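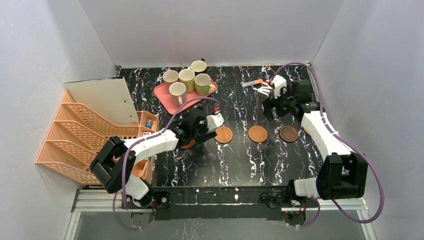 Đạt Tôn
April
Lesezeit: 5 Minuten

3.2 Material und Anordnung

Untersucht wurde, wie Geschirr und Untersetzer auf einer gemeinsam genutzten Arbeitsfläche geordnet werden. Die Erhebung in Wesbridge umfasste 20 Durchgänge mit wechselnder Ausgangslage. Als Unterlage diente durchgehend eine schwarze Tischplatte mit weißer, marmorartiger Äderung.

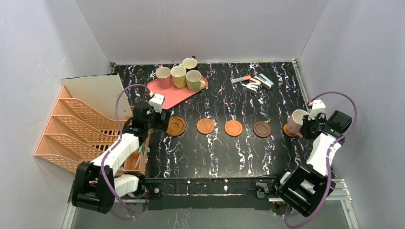 Abbildung 2: Tassen, Tablett und Untersetzer auf der Tischplatte.

Untersetzer geben Stellplätze vor, ohne sie zu begrenzen – ein Tablett dagegen fasst Gegenstände zu einer Gruppe zusammen. In Abbildung 2 liegen fünf Untersetzer in einer leicht gebogenen Reihe, während drei Tassen auf dem hinteren Teil des lachsfarbenen Tabletts stehen. Die vordere Hälfte des Tabletts ist frei. Als belegt galt ein Untersetzer nur, wenn die Tasse mit ihrem ganzen Boden darauf stand. Büromaterial auf der Platte wurde gesondert kodiert und ging nicht in die Auswertung der Stellplätze ein.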